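The Checked Cloth

The crease would not come out. 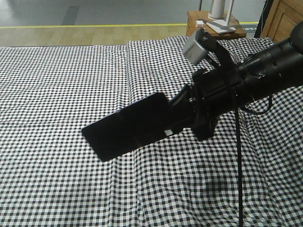 The black-and-white gingham, with the long fold still in it.

Radymyr Vasylenko had smoothed it with the side of his hand, and then with both hands, and then he had gone off to make tea in the hope that it might settle by itself while he was out of the room (his mother had always claimed that cloth behaved better when it was left alone). He came back with the cup and there it was, running down from the far side of the table, as firm as the day somebody had put it there.

He had bought the cloth in Drindanar, the spring he and Lida took the bus over the hills for her cousin's wedding. The woman at the stall wanted 700 for it, and he had said that was a terrible price for a lot of little squares, and Lida had said, loudly enough for the woman to hear, that he would be paying it anyway. So he paid it. They carried it home on their knees, 162 miles of bad road, and for years afterward it came out for every birthday and every visitor, and once for a very old dog.

Then it went into the chest, and the chest went up to the attic, and it was 37 years before he thought of it again.

"You could iron it," said his granddaughter on the telephone, when he told her.

"I could," he agreed, and drank some of his tea.

But he liked the soft wrinkles, now that he looked at them. The checks bent a little where the cloth rippled, the way lines bend at the bottom of a pond, and where the black crossed the white there were all those patient gray squares in between. Lida used to rest her finger on a gray one when she was thinking of what to say next -- she had done it the whole time she was telling him about the baby.

"Grandpa? Are you still there?"

"I'm here," he said. "Come at six. Bring the big bowl, and don't let your brother carry it."

He set down the telephone, gave the crease one more pass with his palm, and went to look for the good plates.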